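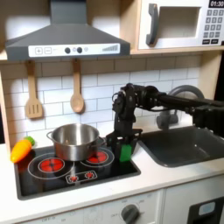

What happens to a person who has been given safe shelter while an extradition request is still open? Under the agreement announced by the Claswood Legal Aid Foundation, that person may be interviewed where they are living, with a lawyer and an interpreter present, and the request stays open until a court rules on it.

CLASWOOD FOUNDATION AND FLOLELBRIDGE COURTS AGREE ON REMOTE QUESTIONING IN EXTRADITION CASES

FLOLELBRIDGE – The Claswood Legal Aid Foundation and the Flolelbridge District Court Service have signed an agreement that sets out how people facing extradition may be questioned without first being moved to another country. The agreement takes effect in March and will apply to new and pending cases handled by the district.

Until now, requests to question a person at a distance have been decided one at a time, often after months of letters between lawyers and prosecutors. The new procedure gives both sides a written timetable. A prosecutor abroad who wishes to interview a person in the district will file a request with the court registry, together with a list of topics and the documents on which the questions will be based. Defense counsel will have four weeks to respond.

"A person can wait years under an open request without once being asked for their account," said Borghild Sjöberg, director of the Claswood Legal Aid Foundation. "That delay is hard on the person named in the case, and it is just as hard on those who made the complaint. We have asked for a fixed procedure for a long time, and we are pleased to have one in writing."

The foundation reviewed 208 case files before talks began. The review found that the most common cause of delay was disagreement over where an interview should be held and who should be allowed in the room. Both points are now settled in the text. Interviews will be held at the person's place of residence or at the court's hearing rooms in Lie, and the person questioned may have two legal representatives present. Complainants will be told through their own counsel when an interview has been set and when it has been completed.

Tyra Dalen, chief registrar of the Flolelbridge District Court Service, said the agreement does not change the legal test for extradition.

"The judge will look at the same questions as before," Dalen said. "An interview held under this procedure is not a ruling, and it does not cancel a warrant. It places a record before the court that both parties have had the chance to check."

Recordings and transcripts will be kept on Hilix, the records system already in use at the district registry. Access will be limited to the court, the requesting prosecutor and counsel for the parties. Transcripts will be prepared in the language of the interview and in English, and either side may ask for a correction before the record is closed.

The agreement also covers people who have taken refuge in a diplomatic mission. In those cases the consent of the mission is required, and the registry will make the request on behalf of the prosecutor. Njål Torvik, who led the talks for the foundation, said this section took the longest to draft.

"Missions have their own rules, and a local court cannot set those rules aside," Torvik said. "The text says who writes to whom, and what happens if the answer is no. If consent is refused, the matter goes back to the judge for directions."

Training for defense lawyers and interpreters will be led by Halima Onyeka, head of casework at the foundation. Roughly 500 practitioners are expected to complete the course in its first year. Places will be offered first to lawyers with pending cases, and there is no charge for those on the legal aid register.

The procedure will be reviewed after its first year of operation. The review will be carried out by Eilif Backlund, a retired appeals judge, and his report will be published in full by the court service.

About the Claswood Legal Aid Foundation

The Claswood Legal Aid Foundation provides advice and representation to people involved in cross-border criminal proceedings. It is independent of government and is funded by grants and member contributions.

Media inquiries

Members of the press may contact the foundation's communications office in Claswood, weekdays until 5 p.m. Copies of the agreement are available from the registry in Flolelbridge on request.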